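Weltby print: runtime and subtitles

nnieto
The Weltby disc of Van Acker's second feature runs three minutes short. The kitchen argument is intact, so the cut is elsewhere. Reel 5, probably.

jillix18
No cut. It's PAL speedup.

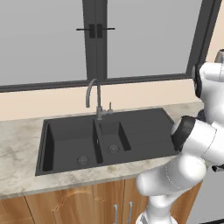
Reply from afia_m
Speedup would cost more than that at this length. I compared it with the Wutusia tape - the train shot is gone.

jillix18
The tape has a different edit. I'd want a frame count first.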